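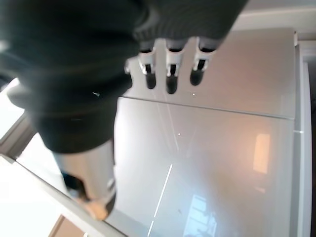
Print | E-mail
Share (19)

5.3 Drawer station: hand and arm checks

Run these checks after any glove change or wrist service. Revised 2022-05-16, R. Petrauskas.

1. Set the arm speed to 19 percent in the Emura console.
2. Seat the glove cuff fully. Fabric must not cover the fingertips.
3. Tighten the clamp bracket at each wrist, then move the wrist through its full range. The cable must hang free - no tension at either end.
4. Teach the bottle grasp with the left hand, then repeat with the right.

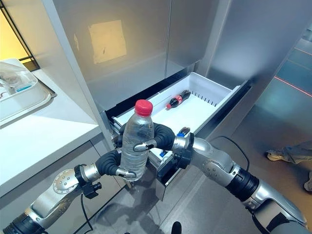
Fig. 5-4. Left hand holding the water bottle upright at the open drawer.

CAUTION: Keep feet and loose cable out of the arm sweep. Press the stop button before reaching into the drawer.

5. Teach the drawer front position with both hands low. Save it as a separate pose.
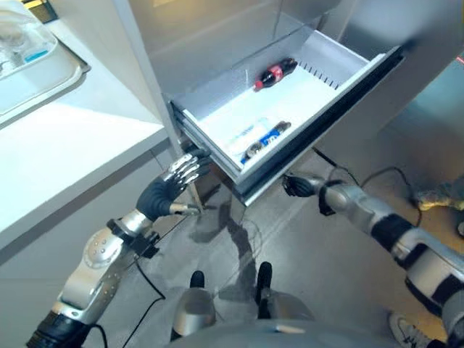
Do both arms need to be taught again after one glove is replaced?
Only the arm with the new glove. Run step 4 on that side and keep the stored values for the other.

6. Run the place cycle 43 times at low speed. Record any dropped item in the Kinnear log. 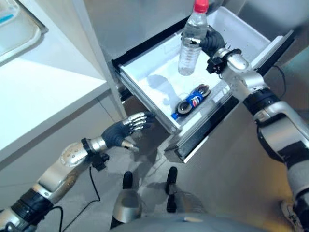 Fig. 5-6. Right hand gripping the bottle over the drawer, left hand open near the drawer front.

NOTE: If fingertip force drifts during step 6, recheck the wrist bracket before changing any grip value.

7. Return the speed to 80 percent. Do not use 100 percent at this station.

Comments (0)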